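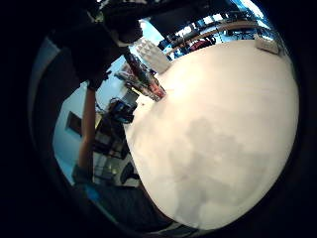
Leaning in over the big table, robotics club

Hello again from the robotics club! I promised the newsletter I'd send something in before the end of term, and March 2019 seems to have crept up on me, so this is a slightly breathless catch-up on what we've been doing since December.

Our project this year is called Dristura (the name won by one vote and I still can't spell it first time). The idea is simple enough to say and a pain to do: we want our software to learn how to pick up ordinary, awkward things from a table and put them down again somewhere sensible. To get there we need examples, lots of them, and we've set ourselves a target of 1,000 before the Corwood student challenge. At the time of writing we have 61 that I'd be happy to show a judge. Yes, I know. But we spent most of January rewriting how we label them, and the pace has picked up a lot since then.

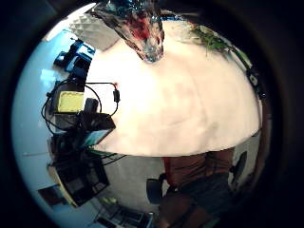
Choosing objects has become my favourite part of the whole thing. In the first few weeks we stuck to plain blocks and boxes and the results looked brilliant, and then somebody pointed out that nobody's kitchen is full of plain blocks. So now we go for the difficult stuff - crumpled shiny things, leafy green things, anything with an outline the software can't make its mind up about. Shiny is the worst by miles. The reflections change every time you move and our edge finder goes completely to pieces, so we've split those off into their own batch and two of the second years are trying a different approach on them. I'll report back if it works (and probably if it doesn't).

The other big job has been hands. We want to compare what people do naturally with what our planner thinks they ought to do, and the gap is huge. People shift their grip halfway through without noticing. They steady things with the other hand. With flowers they go for the stems, every single time, and our planner

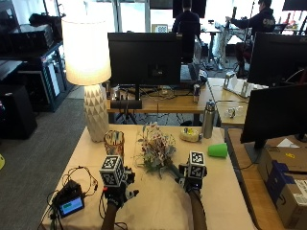
had been cheerfully going for the widest part, petals and all. We've now added a rule of sorts for long thin things, and it's already behaving better on pens and bottles too, which I didn't expect.

Next up is the trip to the Wieser building for the practice round. We've got 25 places on the coach and 7 still going, so do shout if you fancy it - you don't need to have written a line of code, and we're always short of people who are good at tidying cables. Our write-up of the first batch is on the Nullia page if you'd like a read before then. Comments very welcome, spelling corrections too!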